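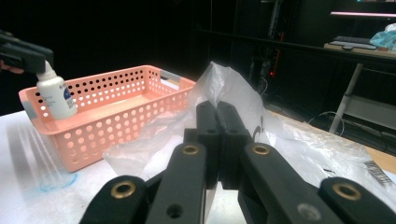
Right, several of you asked for a catch-up on the Zollano business, so I'm doing it as a thread. Kettle's on. I've been in the public seats for most of it and my notes are a mess, so bear with me 🧵

**2/** For anyone new: Zollano was the ticket firm for the Sinska festival, the one that was meant to happen on the old airfield outside Weltov and then got called off with the stage half built. 4,000 people had paid. Hardly any of them have had a penny back.

**3/** The fraud investigators have now had Weidong Tang in twice. He ran Zollano day to day. The first time he was in before lunch and out by teatime. This time he went in at 10 in the morning and the lights were still on when my bus went past after nine at night!

**4/** He hasn't been charged with anything. I'm going to keep saying that because my replies last time were wild, and I had to mute the whole thing to get any sleep. Questioned isn't charged. Please be sensible.

**5/** So what are they asking about? Mostly a company called Nava. Nava did "artist liaison" for the festival, and as far as anyone in that hearing room could explain, artist liaison meant sending Zollano bills.

**6/** 36 invoices, all told. I wrote the number down and then underlined it. Some were for hotels, some for cars, and a good few just said "services" with an amount next to it and a signature you couldn't read. (They put three up on the screen. I've seen clearer handwriting from my GP.)

**7/** The person who set Nava up is Baoshan Long, who used to manage two of the acts on the Sinska poster. His solicitor says Nava was a proper business doing proper work and that he'll hand over whatever is asked for. The investigators say they're still waiting for the bank statements. So we've got two versions of that.

**8/** The freezing order hearing was the bit I went along for. It only took a morning. Nava's accounts stay frozen for now, with an allowance for wages, and Zollano's were frozen already. The judge was very brisk and told everyone off for talking in the corridor, me included, fair enough.
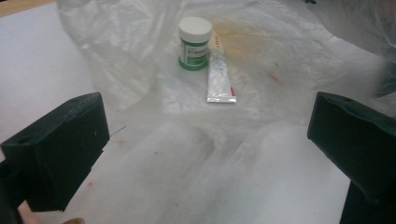 *Small jar with a white lid.*

**9/** Sorry, had to go and answer the door. Where was I? The booking fee!

**10/** If you bought a Sinska ticket you'll remember the 15 per cent booking fee, which had everyone moaning at the time. The question now is where that went. It was supposed to sit in a separate account until after the festival. The lawyer for the investigators says that account was opened and then barely used.

**11/** Tang's side say the fee was always going to be spent on running costs and that it was in the terms. I've gone back and read the terms (yes, really, all of them, on my phone, on the bus) and I can find two lines that could mean that and one that sounds like the opposite. I'm not a lawyer. I'd love to hear from one.

**12/** Lots of you want to know about refunds, so, from my own experience only: I paid by debit card and my bank asked for the confirmation email, the cancellation email, and a note saying I'd tried the seller first. I sent the lot in April. They've come back once to ask for the same email again. Nothing since.

**13/** My neighbour paid by credit card and got hers sorted much quicker, which I'm pleased about, through slightly gritted teeth.

**14/** And the people I feel for most are the stallholders. The pitch deposits weren't sold through the ticket site at all, they went straight over by bank transfer. One woman I sat next to had paid hers, bought a second fryer, and printed menus with Sinska on the front. She'd brought one with her. Loaded chips, very good prices.

**15/** There's a group for stallholders now and they're asking people to send in copies of deposit receipts, even for the small ones. Some of the early deposits were only £50 and folk assume it isn't worth bothering. Send it in anyway, they want to see which account the money went to.

**16/** Someone asked if any of the bands are being looked at. I've heard no band named in court, not one. The investigators talked about management and suppliers and that was it. If you've seen a list going round, I don't know where it came from and I won't be sharing it.

**17/** Next thing is Long's turn to be interviewed, no time given in open court, and then another hearing about the frozen accounts. I've asked for the morning off. My boss has started calling it my other job.

**18/** I'll add to this thread when there's something to add. If you were at the hearing and I've got a detail wrong, tell me nicely and I'll put a correction underneath. Off to find that confirmation email for the bank again.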